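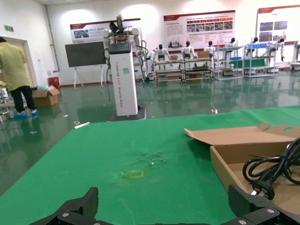 A customer wrote to us in August that she had read three robot company websites in one sitting and still couldn't tell what any of them would do for her on the first morning. Could we please just say it? Fair enough! I've rewritten this page with her email open next to me, so let's see how I do.

We're Tridlow. We teach robot arms to do small, dull, fiddly tabletop jobs, and then we hand the teaching over to you. The jobs are things like picking a power cable out of a carton and laying it down with the plug facing the right way, or moving a part onto a taped mark. If you've ever watched a robot try to deal with a coiled cable you'll know why we have a soft spot for them. A cable never sits the same way twice, and a program that only knows one position falls over right away.

The thing we sell is called Aklow. It's a starter kit plus a service, and I'll split those up since people mix them up on the phone all the time.

The kit is a two-finger gripper, a small camera that sits at the wrist and looks down past the fingers, the mounting plate, the wiring, and our software on a drive. You bring the arm. We support 13 arm models right now (the list is on the downloads page, and please do check it before you order, I've had to write some sad emails). You also need a table. We like a plain covering in one color, with a square of tape to mark your target spot. Yellow on green works great. You can spend a lot more on a fancy fixture and we'll be polite about it, but tape is what I use.

The service is where we come in. Somebody from our side works with you for 2 weeks, in your building or over video, and we go through your first task together. You guide the arm through the job by hand, over and over, while the camera records. Then the software trains on those runs, you try it, you find out what it's bad at, and you record some more of exactly that. The first task we ever delivered took 952 runs before I was happy with it. Most take far fewer now, partly because the software got better and partly because I got better at knowing when to stop.

How we got going: I was working in packaging, in a plant that changed its carton sizes constantly, and every change meant waiting on an outside programmer. I started building my own gripper fingers in the evenings. They were ugly. The first pair had one thin finger and one fat one because I ran out of material, and it grabbed cables better than anything I'd bought, so I kept going from there. Dridton came after that. It was our first product, a gripper with no camera at all, and we still repair them if you have one (we don't make new ones, sorry, and yes I know some of you love it).

Yu is the other name you'll see around the site. That's our training workspace, the bit of software where you watch your recordings back, throw out the bad ones and start a training run. It comes with Aklow at no extra charge. It runs on a decent desktop computer with a graphics card, and your recordings stay on your machine unless you choose to send them to us for help.

A few things we don't do, so you don't waste a call on it. We don't build the arms. We don't do welding or painting, or anything where the load is heavier than a full dinner plate. We don't do full humanoids either, although I get asked every week and I'll happily talk about them for far too long. If you want a robot that works faster than a person, we're probably the wrong shop too. Ours are slow and steady, and they suit jobs that pile up overnight.

We're a small outfit and we plan to stay that way for a while. The person who picks up the phone has used the kit, and there's a good chance it's me. Mornings are best, before 10, when I'm still at my desk. After that I'm usually at a table with a carton of cables and my phone on silent, so leave a message and tell me three things: what arm you have, what the job is, and what the part looks like when it arrives. Photos are very welcome, blurry ones included.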